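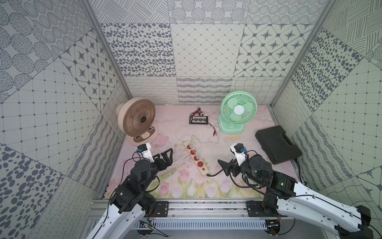 Home Projects Reports Contact

27th August, by Iona Farquharson
5 min read

So my project was supposed to be on rent, and then Jolene Dunstan (my project partner) opened her electric bill and we changed the topic on the spot! We wanted to know how people in shared student houses split the cost of power, and whether they think the split is fair.

We put a survey through the doors on Riden Street and Cabrera Street and got 152 replies, way more than I had hoped for. Most houses just divide the bill evenly. That works fine until one person has a hobby, or a space heater, or a partner who never goes home.

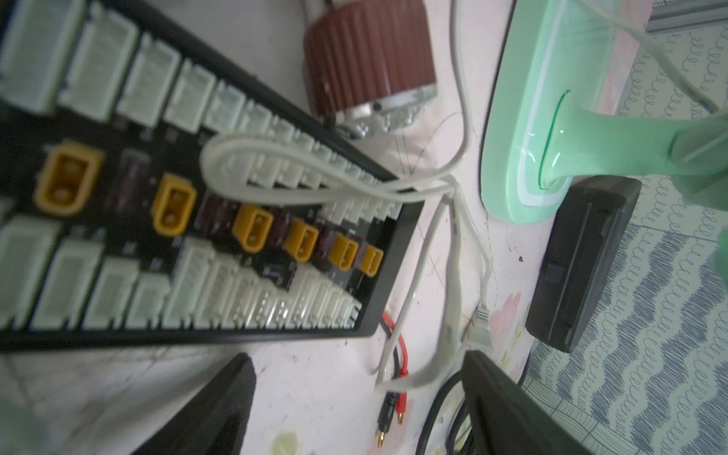

Parallel charging board with yellow power connectors and fuses.

The arguments were my favorite part to read. One house had a spreadsheet with 2,000 rows in it (who has the time?) and they still fell out over the dryer. Another put five dollars each in a jar every week and seemed perfectly happy, though they did admit the jar
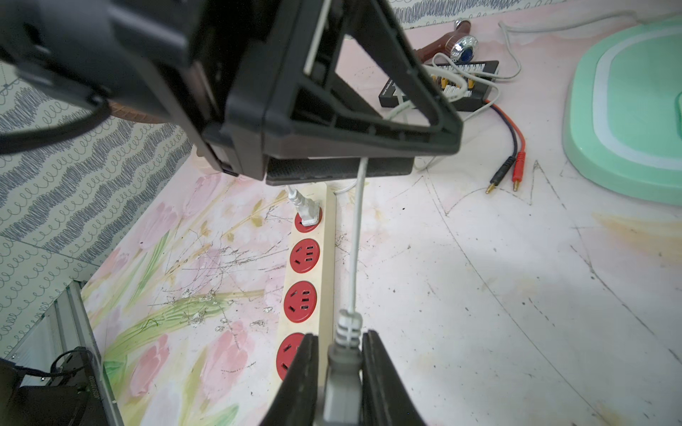

got raided for pizza now and then. I liked their way best, but it only suits people who already get along.

What I would do differently: ask about summer and winter separately. We sent everything out in October, so the answers lean toward heating. Jolene wants to run it again with the houses on Gostis Hill, and I've said yes if she does the envelopes.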